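Schlafumgebung und Schlafgewohnheiten in studentischen Wohnheimen

Projektbericht im Modul »Empirische Methoden der Gesundheitswissenschaft«
Vorgelegt von: Signe Solberg und Stelios Gkikas
Abgabe: 17.09.2024

1. Ausgangslage und Fragestellung

Der Übergang vom Elternhaus in ein Wohnheim verändert die Bedingungen, unter denen junge Erwachsene schlafen, in erheblichem Umfang. Das Schlafzimmer ist zugleich Arbeitsplatz, Lager, Esszimmer und Besuchsraum. Die Nutzungszeiten der Nachbarzimmer lassen sich kaum beeinflussen, und die Ausstattung ist durch den Träger weitgehend vorgegeben. Der vorliegende Bericht untersucht, wie Studierende in zwei Wohnheimen mit diesen Bedingungen umgehen und welche Merkmale der Schlafumgebung sie selbst als förderlich oder störend bewerten.

Die Untersuchung wurde im Rahmen des zweisemestrigen Projektmoduls durchgeführt. Die Leitfrage lautete: In welchem Verhältnis stehen die räumlichen Gegebenheiten des Zimmers, die abendlichen Gewohnheiten und die subjektiv eingeschätzte Schlafqualität? Medizinische Messungen waren nicht vorgesehen. Aussagen über Schlafstörungen im klinischen Sinne werden daher nicht getroffen.

2. Untersuchungsfeld

Einbezogen wurden die Wohnheime Emeck und Peñalver. Das Haus Emeck liegt an einer Durchgangsstraße und verfügt überwiegend über Einzelzimmer mit gemeinschaftlich genutzter Etagenküche. Das Haus Peñalver ist neueren Datums, liegt in einem ruhigen Innenhof und besteht aus Wohngemeinschaften unterschiedlicher Größe. Beide Häuser werden von demselben Träger verwaltet, der dem Vorhaben im Februar schriftlich zugestimmt hat. Ein drittes Haus, Clidcombe, musste wegen einer laufenden Fassadensanierung aus der Untersuchung herausgenommen werden. Die dort bereits geführten Vorgespräche sind in die Auswertung nicht eingeflossen.

Die Unterschiede zwischen den Häusern waren für die Fragestellung zunächst willkommen. Im Verlauf der Arbeit zeigte sich allerdings, dass sie einen direkten Vergleich erschweren, da sich Lage, Baualter und Wohnform gleichzeitig unterscheiden. Hierauf wird in Abschnitt 6 eingegangen.

3. Methodisches Vorgehen

Die Datenerhebung erfolgte mittels eines standardisierten Fragebogens, der über das Umfrageprogramm Tedus bereitgestellt wurde. Der Fragebogen gliederte sich in die Bereiche Zimmer und Ausstattung, Abendgestaltung, Schlafzeiten, Störquellen und Gesamtbewertung. Die Schlafqualität wurde auf einer Skala mit sechs Stufen erfasst. Nach Bereinigung lagen 393 auswertbare Fragebögen vor. Unvollständige Bögen wurden ausgeschlossen, sofern die Angaben zu den Schlafzeiten fehlten.

Ergänzend wurden sechs leitfadengestützte Gespräche geführt, drei je Haus. Die Gespräche fanden in den Zimmern der Befragten statt, damit sich die Angaben zur Einrichtung an Ort und Stelle erläutern ließen. Sie wurden mit Einverständnis der Beteiligten aufgezeichnet, verschriftlicht und anschließend inhaltsanalytisch ausgewertet. Namen und Zimmernummern wurden in der Verschriftlichung entfernt. Die Kodierung wurde von beiden Verfassenden unabhängig voneinander vorgenommen; abweichende Zuordnungen wurden besprochen und im Kodierprotokoll vermerkt.

Der Fragebogen wurde vor dem Einsatz in einem kleinen Kreis von Kommilitoninnen und Kommilitonen erprobt. Zwei Fragen zum Koffeinkonsum erwiesen sich dabei als missverständlich und wurden neu formuliert. Die Frage nach der »üblichen Einschlafzeit« wurde in Werktage und Wochenende aufgeteilt.

4. Ergebnisse

4.1 Lärm und Licht

Die am häufigsten genannte Störquelle ist in beiden Häusern der Lärm innerhalb des Gebäudes. Gespräche auf dem Flur, zufallende Türen und die Nutzung der Küche in den späten Abendstunden werden deutlich öfter angeführt als der Straßenverkehr. Dies gilt überraschenderweise auch für das Haus Emeck, dessen Lage ein anderes Ergebnis erwarten ließ. Mehrere Befragte gaben im Gespräch an, sich an das gleichmäßige Geräusch der Straße gewöhnt zu haben, nicht jedoch an unregelmäßige Geräusche aus dem Nebenzimmer.

Licht spielt in den Antworten eine geringere Rolle. Wo es als Problem benannt wird, handelt es sich meist um die Flurbeleuchtung, die unter der Zimmertür hindurchscheint, oder um fehlende Vorhänge. Im Haus Peñalver gehören Verdunkelungsrollos zur Grundausstattung, im Haus Emeck müssen sie selbst beschafft werden.

4.2 Das Bett als Mehrzweckmöbel

Ein großer Teil der Befragten nutzt das Bett tagsüber zu anderen Zwecken als zum Schlafen, insbesondere zum Lesen, zum Lernen und zum Ansehen von Filmen. In den Gesprächen wurde dies vorrangig mit der geringen Grundfläche der Zimmer begründet. Der Schreibtisch sei häufig belegt, Besuch finde nur auf dem Bett Platz. Eine Person beschrieb, dass sie morgens grundsätzlich eine Tagesdecke auflege, um »den Tag vom Schlafen zu trennen«. Andere berichteten von vergleichbaren Gewohnheiten, etwa dem Wechsel der Leuchte am Abend oder dem bewussten Wegräumen der Studienunterlagen.
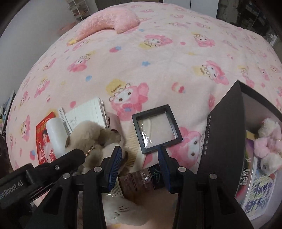 In der Auswertung der Fragebögen ergibt sich ein entsprechendes Bild. Wer angibt, das Bett tagsüber nicht zum Lernen zu verwenden, bewertet die eigene Schlafqualität im Durchschnitt besser. Der Zusammenhang ist jedoch schwach und erlaubt keine Aussage über die Wirkrichtung. Denkbar ist ebenso, dass Personen mit gutem Schlaf seltener Anlass haben, sich tagsüber hinzulegen.

4.3 Eigene Einrichtung und Wohlbefinden

Die Frage, in welchem Umfang das Zimmer selbst gestaltet wurde, war ursprünglich nur als Hintergrundmerkmal vorgesehen. In den Gesprächen nahm sie unerwartet viel Raum ein. Bettwäsche, Decken und Kissen wurden mehrfach als diejenigen Gegenstände genannt, die als erste angeschafft oder von zu Hause mitgebracht worden seien. Die Befragten verbanden damit Vertrautheit und die Möglichkeit, ein genormtes Zimmer als das eigene zu erkennen. Regale und Wandflächen folgten in der Regel erst im Laufe des ersten Semesters.

Bemerkenswert ist, dass die Höhe der Ausgaben für die Gestaltung in keinem erkennbaren Zusammenhang mit der Zufriedenheit steht. Entscheidend scheint zu sein, ob überhaupt eine eigene Auswahl getroffen werden konnte. Zwei Gesprächspersonen waren kurzfristig in voll eingerichtete Zimmer eingezogen und gaben an, sich dort lange Zeit »wie auf der Durchreise« gefühlt zu haben.

4.4 Abendliche Gewohnheiten

Die Nutzung des Mobiltelefons im Bett ist nahezu durchgängig verbreitet. Viele Befragte beurteilen dieses Verhalten selbst kritisch, haben jedoch nach eigener Angabe keine Absicht, es zu ändern. Feste Zubettgehzeiten werden nur von einer Minderheit eingehalten -- in der Prüfungsphase sinkt dieser Anteil nochmals. Am Wochenende verschiebt sich die Einschlafzeit bei der Mehrzahl der Befragten deutlich nach hinten, und der Montag wird entsprechend häufig als der anstrengendste Tag der Woche bezeichnet.

5. Empfehlungen an den Träger

Aus den Ergebnissen wurden Vorschläge abgeleitet, die dem Träger in einer gesonderten Besprechung vorgestellt wurden:

Nachrüstung von Türdämpfern und Bodendichtungen an den Zimmertüren im Haus Emeck
Ausstattung sämtlicher Zimmer mit Verdunkelungsrollos
Einrichtung eines zusätzlichen Lernraums mit verlängerten Öffnungszeiten
Aufnahme einer verständlich formulierten Ruhezeitenregelung in die Begrüßungsmappe

Für die Türdichtungen liegt ein Kostenvoranschlag über 3.000 Euro vor, der sich zunächst auf ein Stockwerk bezieht. Der Träger hat eine Prüfung für das kommende Haushaltsjahr zugesagt. Zum Lernraum konnte noch keine Auskunft erteilt werden, da die infrage kommende Fläche derzeit als Fahrradabstellraum dient.

6. Einschränkungen

Die Teilnahme war freiwillig, und es ist davon auszugehen, dass Personen mit ausgeprägtem Interesse am Thema überdurchschnittlich vertreten sind. Sämtliche Angaben zu Schlafdauer und Schlafqualität beruhen auf Selbsteinschätzung. Die Erhebung fiel zum Teil in die Prüfungsphase, was die Antworten zu den Schlafzeiten beeinflusst haben dürfte. Wie in Abschnitt 2 dargelegt, sind Unterschiede zwischen den Häusern nicht eindeutig auf einzelne Merkmale zurückzuführen.

Für eine Fortsetzung der Arbeit wird empfohlen, die Befragung zu zwei Zeitpunkten durchzuführen und das Haus Clidcombe nach Abschluss der Bauarbeiten einzubeziehen. Der Fragebogen und das Kodierprotokoll sind beim Modulsekretariat hinterlegt und können dort nach Anmeldung eingesehen werden.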